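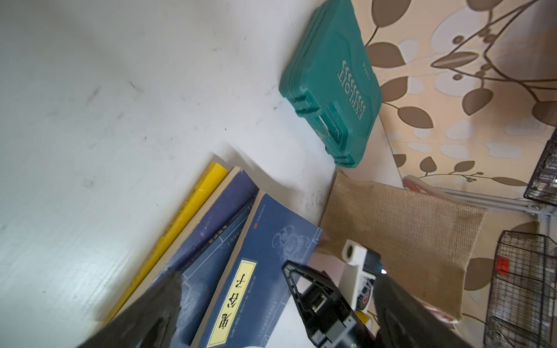 The play runs 95 minutes with no intermission, and the woman who wrote it would have liked it shorter. "People in pews are used to an hour," she says. "I cut what I could."

Darnavholm follows two sisters on opposite sides of a vote over whether their congregation will ordain women. It was first read aloud in the basement of the church in Brela where she grew up. Nineteen people came, and 6 stayed afterward to argue.

She didn't set out to take a side. Her own mother voted no, and went on teaching Sunday school beside women who had voted yes. "I never heard her explain it," she says. "So I gave the older sister the explanation I would have wanted."

Some churches have asked her to change the ending, in which the sisters sing a hymn together but don't reconcile. She has refused each time. A congregation in Clonon cancelled its December booking over it, and another in Sarpong took the date.

The talk after each performance is led by a local pastor, and she sits at the back for it. "They speak more freely if I'm not up front," she says.

She is now working on a piece about a church choir.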